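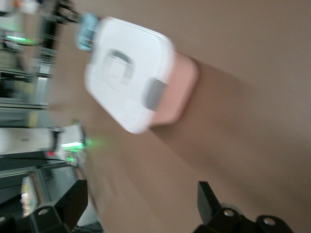
I had been meaning to get out to the Gundberg boiler works since January, and when Elmarie Coetzee rang to say there was a spare place on the July 10, 2023 visit I put the phone down and went looking for my good boots. I look after the heating and hot water for a college and two halls of residence, so a day among other people's pipework is my idea of a treat (my wife has views on this).

Elmarie met us at the gate and took us straight to the Satolo line, where the heat exchangers are pressure tested. Each one is filled, held and watched for 39 minutes, and any drop on the gauge sends it back up the line with a red tag. I asked what usually goes wrong and was told welds, then gaskets, then welds again. They put out 500 units in a good week, and the noise is something else - take the ear plugs when they offer them.

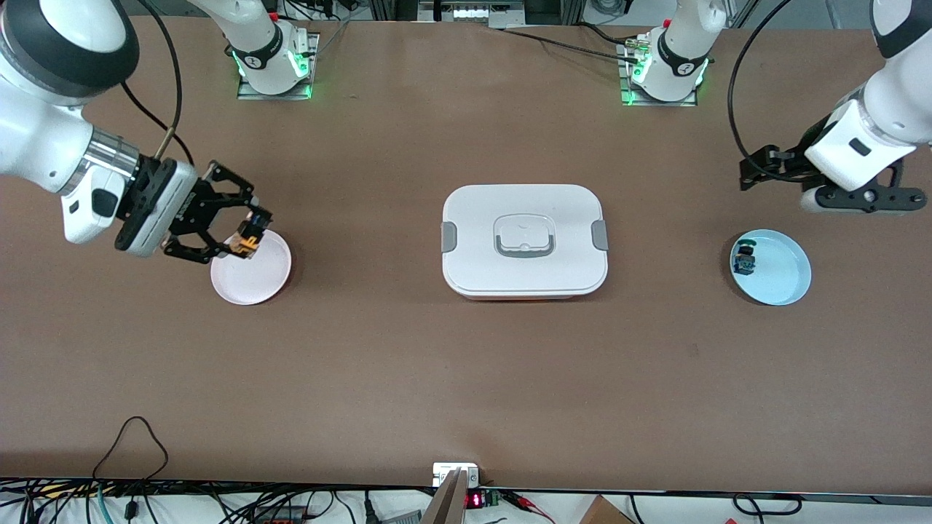

After tea we crossed the yard to the spare parts store, which I could happily have stayed in until closing. There are 2,000 lines on the shelves, including valves for the old Kurard boilers, and we still have a pair of those in the basement at Mofokeng Hall. I had been told the diverter valve was long gone! The chap on the counter found me one while I was still reading out the number.

The only let-down was the talk on water treatment, which was squeezed into the last bit of the afternoon and really needed longer. Several of us wanted to ask about dosing on older systems with mixed metals, and we ended up carrying on in the car park. Elmarie has promised to send the slides round, and I'll pass them on to anyone who drops me a line.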